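Dressing the Dog for a Granermont Winter

I swore I'd never own a dog that wore clothes. Then came our first February in Granermont, and there I was on the back step in my pyjamas, coaxing a shivering whippet onto the snow (she lasted 30 seconds!). By lunchtime I'd phoned Saimi Ojala, who runs the wool shop on Guerra Street, and begged for a pattern.

Saimi's first question was about chest size, and I had no idea. Measure behind the front legs, she told me, then add 2 centimetres so the poor thing can breathe. Go for a superwash wool in whatever colour you like, and work the ribbing longer than you think you need – necks are draughty!

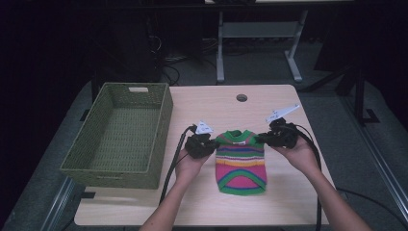
A little knitted dog sweater on the table, with a green basket alongside.

My first go used 100 grams of yarn and would've fit a ferret. The third was a beauty, and my neighbour Thirumalai Acharya has already put in an order for his elderly beagle. I've told him he'll have it before the snow flies, provided he does the measuring.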